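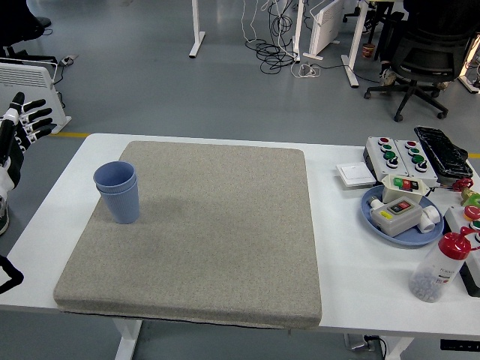 Metlow Papers on Household Waste, 4 Apr 2022

4.2 Reuse claims

The Wynne survey reports that 60 of 200 households wash and reuse plastic cups. We doubt it. People were asked what they usually do, and few admit to binning things. 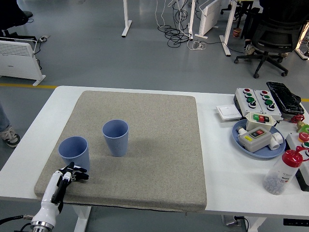
Figure 3. Two plastic cups.

Makers' claims about strength deserve the same doubt. Fine upright ribs, as on the light blue cups in Figure 3, are often said to make a cup last longer, yet the Pirura trial tested no plain cup beside them.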